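Call for participants: review group for good practice in two-arm table work

Calta is looking for people to join a review group. The group will read, test and correct our written rules for sorting and handling work done by two robot arms at one table. The rules are now in their second draft, and we want them to be read by persons who did not write them.

The present draft takes its examples from cutlery and serving utensils, sorted into bins. 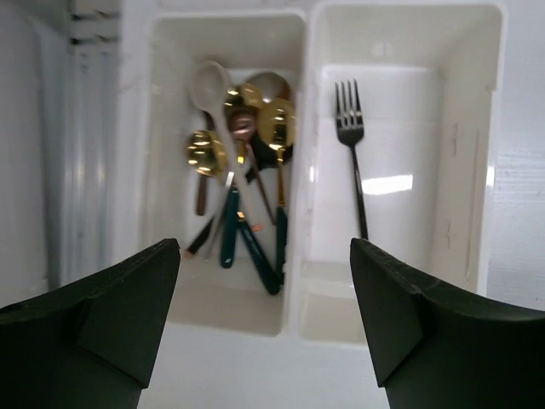
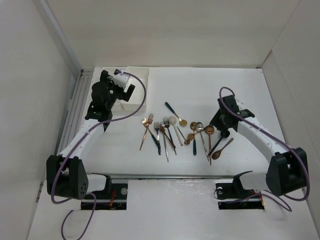
The draft is called the Larkach rules, after the building where our first tables were set up. It has 18 rules. They say how a table must be prepared, who may stand near it while the arms have power, how a recording is started and stopped, and what has to be written down when something goes wrong. A few of the rules are short and clear. Others have grown too long, and we know that two operators can read the same sentence and do different things.

What you will do

You will receive the draft and a set of notes from nearly 2776 recorded sessions. You do not have to read all the notes. Each participant gets a part of them, chosen by us, and marks the places where a rule was not followed, or was followed and did not help. After this you come to Larkach for 2 visits. At the first visit you watch operators at work and may stop them to ask why they do something. At the second visit you operate the arms yourself, following the draft word by word, with one of our staff beside you.

Between the visits there are calls in the late afternoon, at 4:30 p.m. We try to keep them under one hour.

Questions we would like the group to answer

When may an operator reach onto the table by hand? The draft says "when the arms are at rest", but it does not define rest. Should an arm that is holding its position with the motors on be counted as resting?

How should items be sorted when they belong to more than one group? A slotted spoon can be a spoon or a serving utensil. At the moment each team decides this for itself, and the results can not be compared well.

How should cables be guided along an arm, and how often must they be inspected? We have a rule for the inspection but no agreed form to fill in.

When is a failed grasp to be reported? Some operators report each one. Others report only those where an item fell outside the work area.

What should happen with shiny items, which can be difficult for the wrist cameras? One part of our staff wants a separate rule for lighting. The other part thinks it belongs to the rule for preparing the table.

Who can apply

We look for people from different kinds of work. You may be an operator, a safety officer, a technician, a teacher of a trade, or a person who has worked in a kitchen or a warehouse and has sorted things by hand for a long time. You do not need to program. You must be at least 18 years old, read English without difficulty, and be able to sit or stand at a table for a morning with breaks. Persons who use a wheelchair are welcome — please write this in your application, so that we can set the operator station to the right height.

Employees of Nigatu, who maintain our arms, can not take part in this round. They will be asked for comments separately.

Payment and papers

Participants are paid for the visits, the calls and the reading time. Travel is paid back against receipts. The printed draft is sent to you by Fedex and must be brought back at the second visit, with your handwritten remarks in it. Please do not copy it or pass it to other people before the rules are published.

Your name will be listed in the published version only if you agree to it in writing.

How to apply

Send us one page about your work and one example of a rule at your workplace that you would change, with your reason. This example is more important for us than your certificates. Applications are open until the end of July. Write "Larkach rules" in the subject line and address it to the Calta office. Everyone who applies will get an answer, also those we can not invite this time.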